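Notes from last night's women's semi-final second leg at the Jamwood rink. Godine went through 6-5 on aggregate and I've had four hours' sleep, so this will come in bits.

1/ Godine brought a two-goal lead home from the first leg and had lost it by the end of the first period. Gresoron scored on the power play, then again off a bad change. Two forwards went for the bench with the puck still in their own half and the third didn't spot it.

2/ I've watched this team all winter and the line changes have been a problem since October. Short bench, three injured, and the second line stays out too long. Tamara Lazăr was on for nearly two minutes before that second goal. You can't skate like that at this level and still get back.

3/ Second period was better. They stopped trying to carry it through the middle and put it in deep. Dull to watch but it worked. Grigaitė got one from the side of the net after a scramble, and the goalie never got across.

4/ Someone asked about the crowd. The club gave it out as 3000, which is a full house there. Standing end was packed by warm-up. The away lot were in the corner behind the penalty boxes and you could hear their drum the whole way through.

5/ Gresoron hit the post twice in the second. I had the first one as in, and so did the goal judge for a moment, but the referee was right on it and waved it off straight away. No complaints from their bench that I could see.

6/ Shots after two periods were close. I don't trust the count at Jamwood, they give you a shot for anything that goes near the crease, so I won't bother quoting it.

7/ Third period. Gresoron went ahead on aggregate with a long shot through traffic. Dzintra Vītola in the Godine net was screened by her own defence. She's had a very good season and I wouldn't put that on her. She played every minute in February while the backup was out with a knee.

8/ Then six minutes of Godine doing nothing. Passes into skates, two icings in a row, and the same five stuck out there both times. I'd more or less written the ending by then.

9/ The equaliser came from a faceoff. Clean win, straight back to the point, low shot, tipped. Lazăr got the touch. They've run that play since pre-season and I can think of two other times it's come off.

10/ Overtime was five a side, sudden death, full twenty if needed. It went to 70 minutes and a bit on the game clock. Both sides were down to two lines. You could see players leaning on the boards at every whistle.

11/ The winner was scrappy. Shot from the left circle, rebound, second rebound, in off the goalie's pad. Grigaitė again. Gresoron wanted goalie interference and the referees talked it over for a good while before giving it. I thought it was fine. Others near me didn't.

12/ Ignacio Tapia, the Godine coach, afterwards: "We were poor for half of it. I'm not going to stand here and say we deserved it." He also said the changes were "my problem to sort out", so he's seen it too.

13/ Teodor Dinu coaches Gresoron and he was fair about it. He said the winning goal was a judgement call and his side should have finished it in the third. They've got a young squad and only one of them is leaving in the summer.

14/ Got in late, wrote the match report at the table and sent it at ten to two. 117 words over, so they'll cut the bit about the drum.

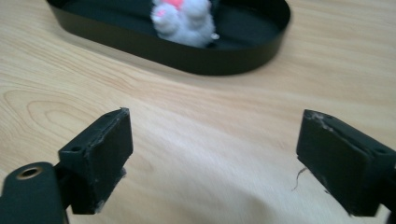
Kitchen table, this morning.

15/ The final is one game, at the neutral rink, 6 pm faceoff. Tickets go through the league and not the clubs, so don't ring Godine, they can't help you. Season ticket holders get first go.

16/ Fedir Dovhaniuk asked who I fancy. The other side finished well clear in the table and have had the week off. If Godine change lines the way they did last night, they'll be two down before they've got going. If Vītola plays as she did in overtime, it'll be close. I'd still go for the other lot by a goal.

17/ Correction to 3/: the first Godine goal was assisted by Lazăr alone. I had a second assist down and the official sheet doesn't. I'll put the full sheet up once the league has posted it.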